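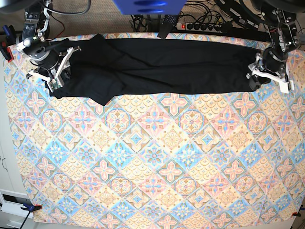
A black garment spread out on a patterned tablecloth.

Bernance Opens Registration for Autumn Guild Season in Volville

Bernance has opened registration for the autumn guild season of its online role-playing game Volville. Guild leaders may enter their groups through the account page until the end of September. Matches will begin after the next scheduled maintenance, when the new season map will also become available.

The season will be played over 5 rounds. In each round, guilds compete for control of the Ivanov Pass, a mountain region that was previously open only to single players above the level limit. Points are awarded for holding the two watchtowers, for escorting supply wagons and for defeating the region's guardian. The guardian will appear once per evening at 8:00 p.m. server time.

To enter, a guild must have at least five active members and a balance of 3000 silver in its shared vault. The silver is held as a deposit and returned at the close of the final round, provided that the guild has taken part in every match to which it was assigned. Guilds that withdraw early will forfeit the deposit.

A total of 2127 guilds took part in the spring season. According to Bernance, the matching system has been revised in response to comments received at that time. Guilds will now be paired by their results over the previous two rounds, and members who change guilds during the season will be unable to earn points until the following round.

"Smaller guilds asked for fairer pairings, and we have given this priority," said Gizella Sárközi, who oversees competitive play at Bernance. "We will review the results after the opening round and publish any corrections before the next one begins."

Rewards include a mount, a set of guild banners and a title that remains visible on the character profile until the following season. The full reward table is posted in the game's help section.

Players who use the Funix launcher must install the current version before maintenance starts. Earlier versions will not connect to the season servers. Questions about registration should be sent through the support form, with the guild name and server included.

Recent news
- Volville: Changes to the Auction House Fee
- Funix Launcher Update Now Available
- Spring Guild Season: Final Standings
- Scheduled Maintenance and Server Transfers

This site uses cookies to improve your visit. By continuing to browse, you agree to our cookie policy.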